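Workplace Organization, Unit 4: Fixed Positions on a Shared Table
Handout and notes, May session

Left over from last time: sorting and throwing out. You should have your sort list from the Rundar supply room. If you don't, get it off the shared drive before you start this unit, we use it again on page 2.

What we mean by a fixed position

A fixed position = one item, one spot, spot is marked on the surface. Not a drawer, not "over by the window." You can see from standing height whether the thing is home or away.

Shared tables go bad faster than personal desks. Everybody borrows, each person puts back where their own hand likes it. Tape wanders the most, then scissors, then labels.

Numbers from the Nair packing room, since people asked. 3,545 items picked up over the logging period. 614 put back somewhere other than where they came from. Work out the percentage yourselves, one decimal place. Then ask which items, the total by itself doesn't tell you much. The item-by-item sheet is in the folder marked Nair.

Three kinds of mark

Outline. Trace the whole base. Best for odd shapes. Slow to draw, looks busy if you have more than a handful.

Corner marks. Short strokes at two or four corners. Fast. Item can be a bit off and still count as home. Short curved strokes work fine for things with rounded ends.

Pad or mat. A piece of something with a different color or feel than the table. Good for flat things that slide, small cases, anything clear that you lose sight of on a pale surface. Costs more, lifts off when you change the layout.

You can mix these on one table. Most people end up mixing.

Surface and marker notes

White tops: dark marker reads best. Green ok. Yellow is useless, don't bother.

Test the marker in a corner first. Some tops hold the ink for good. If you aren't sure, lay a clear plastic sheet and tape it flat, all four sides, no bubbles. Glossy sheet throws glare under ceiling lights, so check it from where the person stands, not from where you're drawing.

Seperate colors for separate people only if there are two or three people. More than that and no one remembers whose is whose.

Keep marks short. A long line gets read as a border and then people start stacking stuff behind it.

Tape dispensers

The base has to sit flat. If it's half on a plastic sheet and half off, it rocks. All on or all off.

Leave hand room on the side the tape pulls from. People forget this every year and put the dispenser tight against a case or a box, then it gets shoved over to make room, and there goes your position.

A red one is easier to spot than a clear or gray one. Buy color if you're buying anyway.

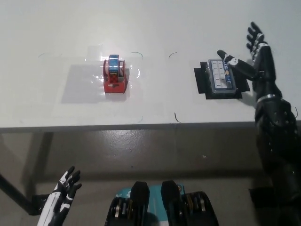
Spacing is the other half of it. Tape and case should not share a spot, even when they get used together. Leave open table in between, enough to set down whatever you're working on. Small clear cases go label up, long side running away from you, same way every time. Direction counts as part of the position. If the case is on its mat but turned sideways, log it as a miss.

Waker and Andier layouts, quick compare

Waker: everything along the back edge, front left open. Looks neat. Shorter people had to lean.

Andier: tools in the middle third, open space both sides. Looks messier, fewer misses in the log. Read both floor sketches before class, we'll argue about it.

Exercise (in pairs)

Pick one table. Clear it all the way.
Choose no more than four items to keep out.
Place each where your hand goes first, then mark it. Don't measure yet.
Work at the table for 10 minutes on the packing task. Partner logs every put-back, hit or miss.
Swap and repeat with the same marks.
Move one mark only. Run it again.

Write up: one page, a sketch of the table with marks drawn in, your log, and which mark you moved and why. Say what kind of mark you used for each item. Up to 1,000 words if you need them but shorter is fine.

Common misses from last term's write-ups

- marks drawn but item never named, so the sketch can't be read
- mat too big for the item, anything on it counts as home
- two marks moved at once, can't tell wich one helped
- no direction given for long items

Next unit: labels. Bring a marker that works.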